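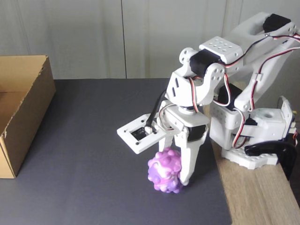

Vol. 2, p. 18

Tidying a Table with a Low-Cost Arm
Woo-jin Geum and Manon Beaulieu
June 15, 2023

Picking things up and putting them in a box is one of the dullest chores in a home or a stockroom, and it looks like an easy one to hand over to a machine. Our project asked whether a small 3D-printed arm could do it without help. The arm is clamped to the table and has a two-fingered gripper. The working area is a dark gray mat with an open cardboard box at the left, and the object in the gripper is a bumpy purple and pink ball.

We recorded 149 demonstrations in April by moving the arm through the task by hand, then trained a control policy on them. Faraji Kombo wrote the training scripts. Mal-soon Yeo ran the trials and kept the log.

A trial counted as a success only if the object ended up inside the box and the box had not moved off the mat. Soft objects were the easiest, as the fingers could close a little off center and still hold. Flat things were much harder. A playing card was never lifted, and a spoon was lifted in two trials out of 18. The arm also had no way of knowing that it had dropped something — it carried on to the box and opened the gripper over it anyway.

Speed is the other problem. A person clears the same table in a few seconds, and the arm needs longer than that for one object. We would not call it ready for a kitchen or a shop floor. Sorting soft items of similar size, with someone checking now and then, seems within reach. The next group should start with drop detection.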